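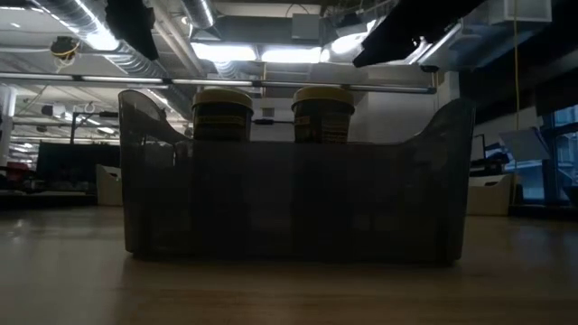
Spent most of June trying to get my worktable under control and the thing that finally did it was baskets. Cheap ones. Wire mesh, low front, higher at the two ends. I had drawers before and stuff went in and died there. With mesh the light comes through and you can sort of see what you've got, and two tubs with lids stand up in one side by side and still stick out over the front wall, so you can grab by the lid. Low front matters more than anything else, don't buy the ones that are tall all the way round.

Couple things I worked out, in no order.

Keep the same product together. Two tubs of the same stuff in two different places means you open both and then both dry out. One basket, both tubs, use up the left one first. That's my rule anyway, pick your own side.

Labels facing out. Takes 3 seconds. If the label is dark with tiny print you won't read it from across the room, so put a strip of masking tape on the lid and write big. Date you opened it too. Pencil rubs off, use a marker.

Tall stuff at the back, or in a basket of its own. A tall skinny bottle in a low basket tips the first time you slide it. Ask me about the linseed oil.

Don't fill it all the way. Leave a gap you can get your fingers in. I aim for 2 or 3 big things per basket and if there's more then I need another basket, or less stuff (usually less stuff).

Shiny tabletops – mesh will scratch them. Not right away but it will. Stick-on felt dots, one at each corner, 7 minutes for the whole bench and most of that was finding the dots. They come off after a while if the table gets oily so wipe it first. I didn't and had to do it agian.

Cleaning the mesh: old toothbrush, warm water, dish soap. Dry it properly, upside down on a towel, over night if you can. Sawdust in wet mesh is a pain to get out. For dried glue I soak it 30 minutes and then pick at it. Wax, put it in the freezer first.

Where to buy – I got mine at the surplus place in Sedville, the one next to Dolan Tire. Office supply section, not kitchen. Same basket in kitchen costs more, no idea why. Run your thumb along the top edge before you pay, a couple had wire ends poking out.

Things I keep meaning to try: a hook under the shelf for the empty ones, and a basket just for stuff that needs to go back to the shed. Will update if either one works.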